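The Kada had been closed for eleven years when Melina Theodorakopoulos called and asked if I still knew how to thread a projector. I said sure. I did not know how to thread a projector! I'd been assistant manager there at nineteen, mostly on the popcorn side, and I'd watched the real projectionist do it maybe a hundred times through a little window. But Melina has a voice that makes you want to be useful, so I drove out to Sitberg the next morning with a thermos and a flashlight.

She'd bought the whole building. One screen, 292 seats, a lobby carpet the color of old ketchup. She was already up on a ladder with the marquee letters in a bucket.

"We open in March," she said. "Hold this."

It was an R. We only had one R, which turned out to matter for the rest of the winter (try advertising a horror movie).

The booth was just how I remembered it, hot and narrow, with a stool that tipped to the left. Somebody had left a reel on the bench with a strip of tape across it that said MAGAÑA in marker. No title. I figured it was a person's name. Melina figured it was a movie.
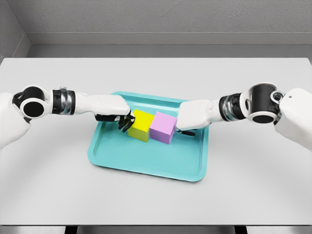
So what do you do with a reel that has no title? You run it, if you've got any curiosity at all, and you keep one hand near the switch.

It took me 30 minutes to thread. I got it backward first, then upside down, and Melina sat in row F the whole time eating crackers and calling out things like "Is it supposed to click?" Then the lamp caught and there it was, big as a house - the lobby of the Kada. Our lobby. The carpet was red, real red, and people were coming through the doors in their good coats, shaking off the snow. No sound. The camera just stood there by the candy counter and let them come.

I stopped breathing a little. I knew that counter. I'd scraped gum off that counter.

"That's my aunt," Melina said from the dark. "That's my aunt in the hat."

I'd never met her aunt, so I took her word for it. The woman in the hat bought something, laughed at the kid behind the counter, and walked right up close until she was all blur. Then the reel ran out and the tail went slap, slap, slap, and neither of us got up to fix it for a while.
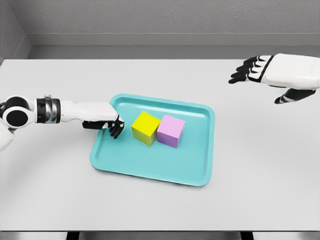 Opening Night

We sold 138 tickets, mostly to people from Sitberg, plus a whole carload from over in Kiswood who'd gotten lost and decided to stay. The popcorn machine quit before the trailers. The heat came on and wouldn't go off. I was up in the booth in my undershirt, sweating on the stool, with a digital projector humming next to me that practically ran itself.

But Melina wanted the reel first. She didn't announce it or anything, she just flashed the lobby lights and waved up at my window.

I threaded it in 4 minutes. I'd been practicing.

You could hear the room change when the lobby came up on the screen. There was whispering, and then a man near the back said a name out loud, and then somebody else did. By the time the woman in the hat came along, half the house was talking, pointing, standing up to see. An old guy on the aisle took off his cap and held it against his chest.

When it was over they started yelling for it again. I leaned out the window and looked down at Melina, and she had both hands over her mouth, nodding at me like crazy.

So I rewound it. The feature started late.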